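# Teaching a robot to wash its hands (sort of)

Project report, Trillholm robotics club
Ásdís Laxdal

So this is my write-up of what Bjarke and I did last term, and I'm putting in the bits that went wrong too, as our club leader said those were the bits she wanted to read.

The idea came from the club's challenge list. You could pick a line follower, a sorting arm or "an everyday job with two hands", and everybody picks the line follower, so we went for the third one. Bjarke Hjaltested wanted shoelaces. I talked him out of shoelaces! We settled on pumping soap from a bottle into a palm, which sounded like an afternoon's work and took us the whole term.

## The plan

We called the project Drindex (Bjarke's name for it, I wanted something with soap in it). The plan was to record people doing the job from head height, mark up the recordings by hand, and then train a small model that could say which stage the hands were at. If that worked, we'd use the stages to drive the club's two-armed rig, which is called Palacios and is older than some of our members.

The stages we started with were:

- reach
- hold the bottle
- palm under nozzle
- press
- release
- rub

"Hold the bottle" caused more arguments than all the others put together. Some people grip the bottle with one hand and press with the other, some don't hold it at all and just press, and some do something in between where the catching hand is sort of leaning on the bottle as well. Bjarke wanted a separate stage for each. I wanted to scrap it. In the end we kept it as a yes/no tag that can be on at the same time as any other stage, and the marking up went much faster after that.

## Recording

We made 84 clips. Each person did the job at a table with their own choice of bottle, and we moved things about between goes so the model couldn't just learn where the soap lived. We had a rule that there must always be something else on the table, as our very first batch had one bottle in the middle of nothing and the model was brilliant at it and useless anywhere else.

Marking up was done in Plorex, which is the little labelling program the club wrote a couple of years back. It crashes if you press undo twice. I know this very well now. We each did half of the clips and then swapped 18 of them to see if we agreed, and on the press stage we mostly did, but on when "reach" stops and "palm under nozzle" starts we were all over the place – Bjarke starts it when the hand opens, I start it when the hand stops moving. We went with his version (it's easier to spot) and I had to redo mine, grumbling.

## Training and results

We held back 9 clips for testing and trained on the rest. The first model ran for 50 rounds on the club computer and came out thinking nearly everything was "rub", and that was our fault: rubbing goes on for ages compared with a press, so it had seen far more of it. We cut the rub sections shorter and tried again and it was so much better.

The stage it still finds hardest is the press. The finger hardly moves, and the other hand is often in the way of the nozzle.

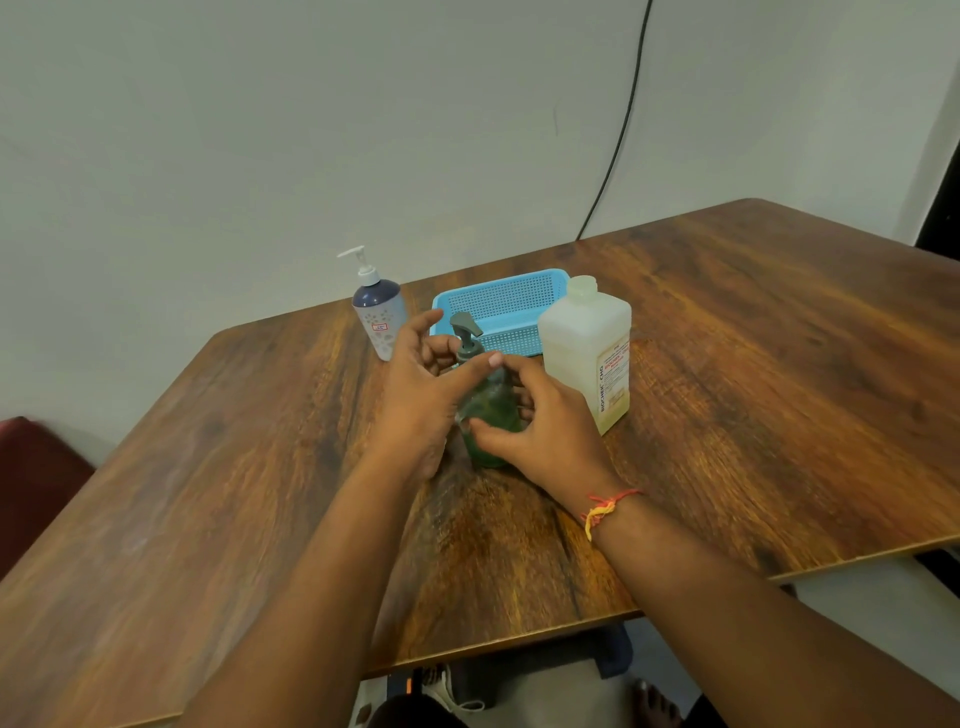

I think a second camera off to one side would sort most of that out, and it's top of my list for next term. Bjarke thinks we should listen for the click of the pump instead, and I have to admit I quite like that.

On Palacios itself we only got as far as the left arm holding a bottle still while the right arm pushed down on the pump. No catching yet! The arm pushed dead straight, and if the bottle was even slightly tilted the whole thing slid away from it. Putting a rubber mat underneath helped a lot. We also turned the pushing speed right down, so now it looks like it's thinking very hard about it.

## Next term

Side camera, click detector, and a proper go at getting the soap into a hand. Bjarke is also fixing the undo bug in Plorex, or he says he is. The marked-up clips and our stage notes are in the Drindex folder on the club drive, so if you want to have a go with them, please do, just don't rename the files as the training script looks for them by name.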